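Oona Jääskeläinen
@oonaj_tables

1/ Thread on white tabletops. I look after the furniture and the play food at a small indoor play place, and I get asked how we keep the tables clean. Short version: we wipe them a lot. Longer version follows.

2/ We bought white tables in August because they were on sale at Turetti. I would have picked gray. On a white top every crumb shows. Parents like that it looks clean in the morning and then they see it after snack.

3/ First thing is always dry. If you go straight in with a wet cloth you make paste and push it along to the wall. I use a soft hand brush and a dustpan held under the edge of the table.

4/ Brush from the back toward yourself. The strip along the wall panels is where stuff collects, and it's the part people skip.

5/ Plates and play food come off the table before any of this. I was lazy about it for weeks and just brushed around them. You end up with clean circles and a ring of dirt.

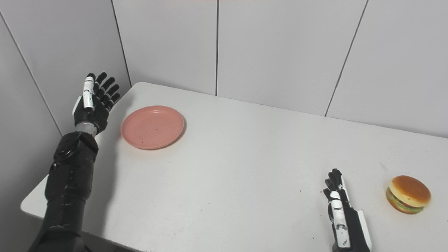 6/ Crumbs on the white top, and specks on the pink plate too. The toy hamburger is the other thing to pick up before brushing.

7/ Plates: warm water, dish soap, a sponge. Do the inside of the raised rim with the corner of the sponge. Rinse and stand them up in a rack. We have 44 plates and I don't do all of them every day, only the ones that were out.

8/ Play food is slower. Anything with layers holds dirt in the layers. Ours gets a damp cloth on the outside and an old toothbrush in the grooves. I don't soak it. Water got inside a toy tomato once and it smelled for a month.

9/ Then the table again, damp cloth this time, well wrung out. One pass with soap, one with plain water. Dry it with a towel or you get streaks, and streaks on white look worse than the crumbs did.

10/ For marker I use the Drastum cleaner, a small amount on the cloth. Try it on the underside first. Taner Aksoy used a scouring pad on one of our tables and there is a dull patch that won't come out.

11/ Wall panels get wiped once a week. The seams want a dry brush, same as the tables.

12/ Somebody asked what the whole thing takes. With 9 tables I'm done in 44 minutes if the sink is free. Mitsuko Yoshida is faster but she doesn't do the seams.

13/ Next I need to sort out the chair legs. The felt pads keep falling off and I haven't found a glue that holds. If you have one that works on metal legs, reply with the name.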